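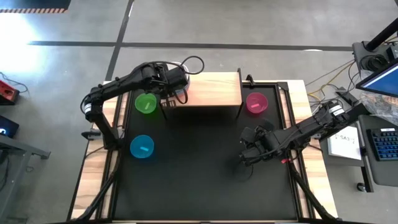 Wrist camera dropout: does it help with bowls?

fbuckley
Fiachra Buckley here, finally posting numbers. We trained two policies on the same 210 demos, two arms, plastic bowls on a black table. One got all the camera views all the time. The other had its wrist views randomly blanked during training so it couldn't lean on them too hard. Over 100 trials each, the plain one finished 29 and the dropout one finished 96. I reran the plain one in November just to be sure and it was still bad!

scanlon_fan
Those numbers are too good. Same start positions for both?

fbuckley
Same starts, yeah, all off one printed list. I think the trouble is what the wrist view gives you once you're in close. The bowl fills up a big chunk of the view, it's smeared from motion, and you've got a shiny patch on the inside wall that I bet the network loves.

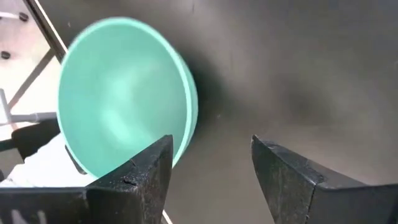 So the plain policy gets fixated on rim and glare, and it stops caring where the arm is over the table. With dropout it has to keep using the overhead view too (well, that's my theory, I haven't done saliency maps yet).

gririer
Don't buy it. We ran the same trick on our Sumavine setup and got nothing. My guess is your plain run was undertrained. What did the loss look like?

fbuckley
Flat for the last third of training. I can post the curves tonight.

covwood22
Gririer, were yours bowls or boxes? We only saw a gain on round stuff.

gririer
Boxes. Ok, fair, that could be it. Still want to see the curves though, and a second seed.

fbuckley
Second seed is training now.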